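Writing legibly on a small dry-erase board

Posted Nov 15, 2022 by Lewis Nisbet

Small whiteboards are harder to write on than wall boards. The surface moves, the lines are short, and the side of the hand passes over fresh ink. The method below is for a framed board used flat on a table, with an ordinary fine-tip dry-erase marker.

What you need

A small dry-erase board
One fine-tip dry-erase marker, black
A dry microfibre cloth
A damp cloth
A non-slip mat or a sheet of rubber shelf liner

1. Prepare the surface

Wipe the board with the damp cloth, then with the dry one. Leave it for two minutes. Ink applied to a damp surface breaks into beads and will not wipe off cleanly afterwards.

If old writing has left a grey haze, go over it with fresh marker ink and wipe straight away. The solvent in the new ink lifts the old. Repeat on small areas only.

2. Fix the board

Put the mat on the table and the board on the mat. Press each corner in turn. If one corner rocks, the frame is twisted; fold a piece of paper under it until the movement stops. Turn the board a few degrees to suit the writing hand, as you would a sheet of paper.

3. Start the marker

Remove the cap and post it on the back end. Push until it clicks. A posted cap shifts the balance towards the rear, so hold the barrel slightly further back than you would a pencil. Those who find this tiring can leave the cap on the table, but caps roll.

Draw a short line on a corner of the board. If it comes out pale, recap the marker and store it tip down for 15 minutes before trying again. Do not shake it.
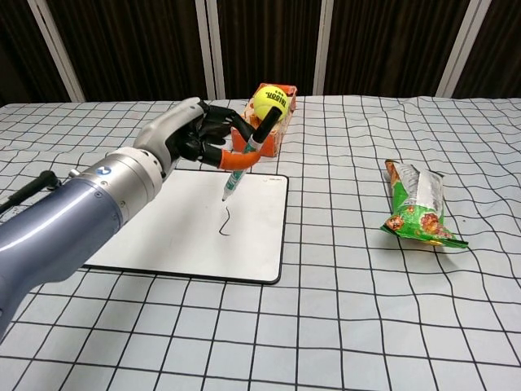
4. Set the angle and pressure

Hold the marker fairly steep, between 60 and 70 degrees to the board. A low angle wears one side of the tip and gives lines of uneven width. Pressure should be just enough to keep contact – a fine tip flattens quickly and cannot be restored.

Keep the wrist off the surface. Rest the forearm on the table or on the near edge of the frame and move from the elbow for long strokes.

5. Write

Begin near the top and work down. Left-handed writers should angle the board further and keep the hand below the line.

Use capitals 15 mm high for anything to be read across a table. For personal notes, 8 mm is enough. Lift the tip fully between strokes. Dragging it leaves faint joins which are hard to remove without spoiling the letter.

Let each line dry for several seconds before working near it.

6. Erase and store

Wipe with the dry cloth in straight strokes, from the top edge to the bottom. Circular wiping spreads pigment into the corners of the frame. Writing left for more than a few days may need the damp cloth.

Recap the marker as soon as you stop and lay it flat. Wash the microfibre cloth once it starts leaving marks – without fabric softener, which coats the fibres.

Amended in June: drying time in step 1 increased from one minute to two, after a note from Skye Chisholm.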